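Packaging bench notes, January, started 9:30

Phone boxes back on the big table. Drenik wants our notes on the retail box before they settle the tray, so I'm keeping this to the box and what goes in it. Kasun Gamage has the scale and the calipers until noon.

Lid fit first. The Winus sample lids slid down under their own weight last time, the Carroll ones needed a push. I'd like something in between – slow, but no pushing. Stacking matters too, as the shop shelf will hold them 3 high and the printed lids mark easily.

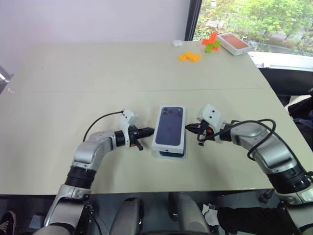 Target weight for a full box is 287 g, and over 300 puts us in the next shipping band. Memov quoted on 462 trays, which leaves us 93 short if the second store order goes ahead. Need to ask whether they can hold the price for a top-up.

Tray notes:

1. Pale gray is fine with me. Kasun would go darker to hide scuffs.

2. Keep the phone-shaped outline shallow. A deeper one grips better but makes the tray harder to pull from the mold, according to Memov.

3. Try the tray flat on the table before it goes near a box. Any rocking, write it on the sheet with the tray number.

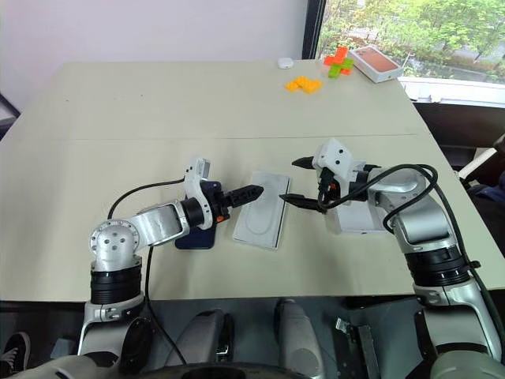

Still to do

Ask Carroll for two lids with a looser fit. Check the print for rub marks after the stacking test. Kasun to send Drenik the weights by 4:00, with the tray listed separately from the lid and base.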